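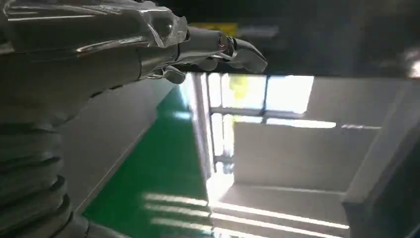 Call for Participants: The Hurnemora Long Plans Study

We are looking for 88 people who would like to spend part of this spring reading, arguing over and rewriting economic plans with us. You don't need a degree in economics, and you don't need to have held public office. If you have ever read in the paper that your city intends to have so many new jobs by such and such a year, and wondered who came up with the number and what became of the last one, you are very much the kind of person we hope to hear from.

A little background first, and please bear with me. Hurnemora is a small research group that studies how governments say out loud what they mean to do. Some countries publish a plan every few years and expect ministries, banks and provinces to fall in line behind it. Others would never use the word plan at all, and then go ahead and write highway bills, farm programs and thirty-year bond schedules that look an awful lot like one. Most of the writing on this subject is about national capitals. We got interested in the layer underneath, the county and city plans that hardly anyone reads after the ribbon is cut, and over the past while we have collected more than 139 of them. They sit in our reading room in Vonwood, in binders and on a shared drive, and they are a wonderful mixed bag. There are plans that came true almost by accident. There are plans that were dropped the morning after an election. One is mostly about a canning plant, and I have grown very fond of it.

What we would like to learn is how ordinary readers judge a plan when they meet it cold. Do you trust a plan more when it names a figure and a year? Does it matter to you whether the people who wrote it can be voted out? When a target is missed, do you put it down to bad luck, bad arithmetic or bad faith? Economists have opinions on all of this (I have a good many myself, as my colleagues will tell you at length), but we have very little from the people who are supposed to do their part in the plan, and that seems to us a real hole.

What taking part involves

The study runs for seven sessions, all of them in May, in the evening, at our building in Vonwood. Each session lasts two hours with a break in the middle. Before each one we will send you something to read, never longer than seven pages, and we'll ask you to fill in a short sheet of first impressions before you talk to anybody about it. Then we sit down in small groups and compare notes. The groups get shuffled every time, so you will end up meeting most of the room.

For the later sessions we use a paper exercise called Cumomell. Each table is given a made-up region with a budget, a main industry in slow decline and a population that is getting older, and the table has to write a plan for it. We then hand you a run of years, one at a time, with a harvest or a bank failure or a new rail line thrown in, and you decide whether to stick to what you wrote or change it. It gets lively. People who came in swearing that a plan must never be touched have been known to tear theirs up by year two, and I have seen great believers in the free market fix the price of flour with every sign of enjoyment.
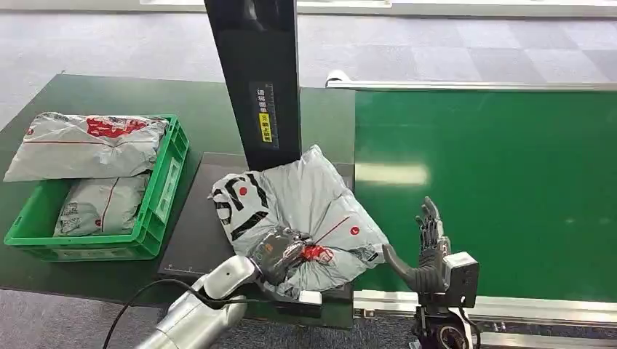 Leiva, looking back on our pilot round, wrote to us that the hardest part was the fourth year, when our table knew the target was wrong and kept spending toward it anyway. I had always been sure that only other people's governments did that. I went home and reread my own county's budget, and I have been a nuisance at public hearings ever since.

We were delighted with that letter, naturally, though I should say that becoming a nuisance is entirely optional.

Who can take part

Anyone aged eighteen or over who can get to Vonwood for the sessions and is comfortable reading and speaking in English. We would love a broad mix, so please do pass this on to people who don't usually answer this sort of notice: shop owners, bus drivers, nurses, farmers, retired folks, students in any subject. If you grew up in or worked for some years in a country with a formal planning system, we would be especially glad to have you, whatever you thought of it. The same goes for anyone who has had a hand in writing a local plan, as long as it isn't one of those in our collection. We'll check that with you on the phone.

We can't take people who are now running for office, and we ask that only one person per household apply. There is no political test of any kind. Our pilot groups held views from one end of the spectrum to the other and the conversation was the better for it.
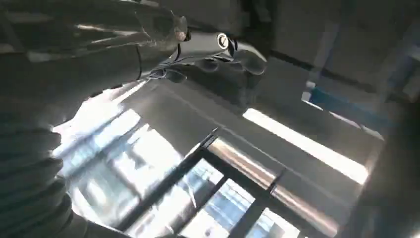 One thing we do ask of everybody is patience with the way a plan hangs together. A target for steel or school places looks solid on its own page, but it depends on a string of smaller promises made by other offices, and those tend to be in an appendix, if they were written down at all. I think of the hand at the end of that dark, glossy arm, with the thin cables dangling in loops below it: the polished casing takes the eye first, and you have to look lower down to notice the cables. Our reading sheets try to get you looking lower down. Who supplies the money for the third year? Which agency has to agree, and did it? If you enjoy that kind of question, the evenings will fly by, and if you don't, I suspect they may feel rather long, so please think it over before you sign up.

What you will receive

We pay a flat fee for each session attended, and a further amount for those who complete the full set. The sums are set out in the information sheet we send to every applicant. There is a light supper at each session — soup, bread, a vegetarian dish — and we can repay bus fare or parking. Child care can be arranged if you let us know when you apply. Everyone who takes part will be sent the finished report, and there will be an open evening later on where you can tell us what we got wrong.

Your privacy

Sessions are audio recorded so that we can write them up. Names are removed from the transcripts, and nothing you say will be published in a form that points to you. You may leave the study at any time without giving a reason, and you will still be paid for the sessions you came to.

How to apply

Please write us a letter or an e-mail of no more than a page. Tell us a bit about yourself, what you do or used to do, and then describe one public promise about the economy that has stuck in your mind, whether it was kept or broken. It can be as big as a national program or as small as a parking garage. We aren't grading the writing — a few plain sentences will do very nicely. Add a phone number and the best hours to reach you, and mention any dates in May you already know you'd miss.

Applications should be addressed to Hwa-young Wi, Long Plans Study, Hurnemora, Vonwood. She will also be happy to answer questions ahead of time, including the ones you think are too small to ask. We will call everyone who applies, and those we can't place this time may ask to be kept on the list for the next round.

Posted March 4, 2015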